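Rendura Price Index Classroom Kit

From Sotside. For high school and first-year college economics.

Rendura teaches students how a consumer price index is put together and what it can and can't tell you about inflation. Students collect prices, sort them into categories, give each category a weight, and work out the index themselves. They need to be able to figure a percentage change. No other math is required.

The kit covers two economies, Brarine and Lau. Brarine is a large country where households spend a lot on housing and transportation. Lau is smaller, imports most of its fuel, and spends more of each paycheck on food. Both face the same jump in fuel prices during the unit, and students find that the overall price level rises faster in Lau. Working out why takes up most of the second half.

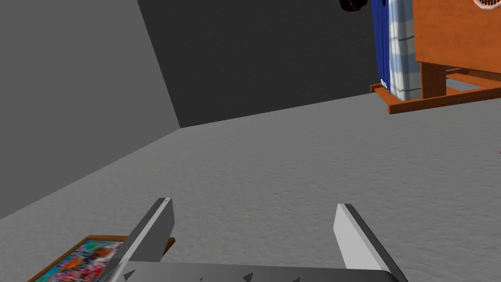
The price cards are sorted into goods and services, and goods are split again into durable and nondurable. Bread, gasoline and shampoo are nondurable because they get used up quickly. Durable goods last for years. The wooden furniture and the colorful framed picture in the gray-walled room would both go under household durables, and students should be ready to say why a household that bought neither one this year still sees those prices counted in the index. The answer is that the index follows average spending across many households. Some students will object to this, and the teacher guide has a short discussion to use when they do.

What's in the box

672 price cards, with item, category, economy and period printed on each
Category mats for 8 student groups
Weight tables for Brarine and Lau
Student workbook master, free to copy within one school
Teacher guide by Ovidiu Tudose, with answer key
Storage box with dividers

Calculators are not included. Any basic model will do, and a spreadsheet works just as well.

How the unit runs

Each session takes around 40 minutes. In the first, groups sort the base period cards and check their totals against the workbook. In the second, they receive the next set of cards and compute the change in each category. After that they apply the weights, combine the categories, and compare their index with the one in the answer key. A group that is off has usually mixed up the weights for the two economies - the tables look alike, so have students write the name of the economy at the top of the page before they start.

Later sessions deal with problems that come up with real price indexes. One is substitution. When beef gets expensive, people buy more chicken, and an index with fixed weights doesn't pick that up. Another is quality change. If a phone costs more than last year's phone but also has more storage, some of the increase is paying for a better phone. The cards for electronics include notes on quality so that groups can try an adjustment and argue over the size of it.
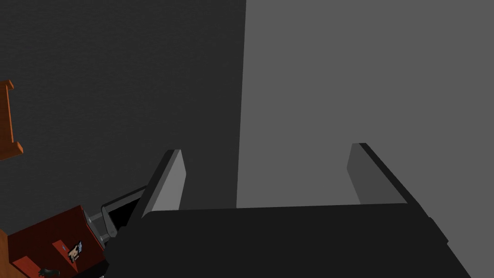
The last part of the unit looks at who uses the index once it's published. Students read a wage contract, a rental agreement and a pension rule, each tied to the price level in a different way, and calculate what each pays under their own results. The rental agreement has a cap on yearly increases. The pension rule uses the index from the year before, so payments lag behind prices when inflation picks up. Groups that worked on Lau will see a bigger gap than groups that worked on Brarine.

Real and nominal values are covered here too. If wages rise 3 percent and prices rise 5 percent, workers can buy less than before. The workbook has a page of short problems on this, which can be assigned as homework.

Before you order

Rendura does not cover central banks, interest rates or the money supply. It stops at measurement. Teachers who want to go on to policy can do that right after the pension exercise, and the guide suggests where to pick up in a standard textbook.

One box serves a full class. Larger classes can put more students in each group, but the sorting gets crowded and a second box may be the better choice. Replacement cards are sold by category. The workbook was last revised in November, with clearer wording in the section on weights. Cards from the earlier printing still match the new workbook, so there is no need to replace them.

Shipping and returns

Kits ship flat and need no assembly. School purchase orders are accepted. Unopened kits can be returned to Sotside for a full refund. Opened kits can be exchanged if cards are missing or misprinted - include the category name and the economy when you write, so the right set can be sent.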